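Paralegal / Case Manager Wanted for a Small Maritime Injury Practice

Posted 23 October 2026

Hi, I'm Liya Wolde. I run a three-lawyer office that handles injury claims for people who work on the water, and I need a paralegal. Our last one is off to law school in another state (we're thrilled for her and a little panicked for ourselves), so the desk is open and the files keep coming in.

Most of our clients are deckhands, engineers, cooks and galley staff on tugs, fishing boats and dredges. They get hurt at work, and a lot of them have been told they can file for workers' comp like anybody on shore. Usually they can't. A crew member's claim tends to run through the Jones Act and general maritime law, with its own deadlines and its own vocabulary, and a good part of this job is explaining that to someone who is in pain and worried about the rent. You don't have to know all of it on day one. I didn't either!

Your week would look something like this. You'd do first calls with new clients and write up what they tell you, in their words as much as possible. You'd chase medical records (so much chasing), keep the treatment timeline current, and follow up on maintenance and cure payments when they come late or short. You'd request logbooks, crew lists and safety meeting notes, and you'd read them properly, pencil in hand. You'd draft discovery responses for one of us to tear up and put back together. Before a deposition you'd build the binder, and yes, I still like paper binders.

Right now the biggest thing on my desk is a winch injury aboard the Condby, and it comes with 934 pages of maintenance records that somebody scanned upside down and out of order. If you read that sentence and felt a small thrill, please apply.

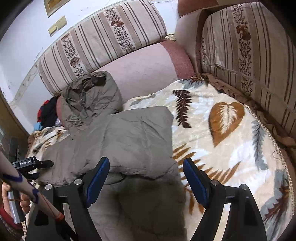 We keep our files in Trindix, and you'd get a week of training on it before I hand you anything with a deadline attached. If you've used any other case management software you'll pick it up fast. It's clunky in the calendar section and pretty good everywhere else.

What I need from you: at least 3 years in a law office, with injury work somewhere in there. Clear, plain writing. A phone manner that doesn't go stiff when the caller swears, cries or does both. Comfort with medical records, or at least no fear of them. Maritime experience would be wonderful but I'm not holding out for it. Time spent working on boats counts for a lot with me, even if it was one summer gutting fish. Spanish, Portuguese or Vietnamese would be a big help with our clients.

A paralegal certificate is nice and I won't insist on it. I care much more about whether you return calls.

The job is full time. Two days a week can be from home once you're settled in, except when we're getting ready for trial, when I want all of us in the same room. There's some travel, mostly to docks and clinics within driving distance, and we pay mileage. You get health insurance, a retirement match, paid holidays, and a $2,000 signing bonus paid after your first full month. We also put $500 a year toward classes or a conference of your choosing. We close for a week every August. Salary depends on experience, and I'll tell you the range on our first call so we don't waste each other's time.

Our office is upstairs in the Lornari Building, two flights up with no elevator. We meet clients who can't do the stairs in a ground floor room next to the side entrance, and we can set up your desk down there too if that works better for you. Just say so.

To apply, send me a resume and a one-page letter. In the letter, tell me about a time you had to explain something complicated to a person who was upset. Please skip the writing sample, I'll give finalists a short paid exercise instead. Put "Paralegal" and your last name in the subject line so it doesn't get buried under the records requests.

I read every application myself and I answer all of them, though it may take me a couple of weeks if we're in court. Questions before you apply are fine too. Call the main number and ask for Liya.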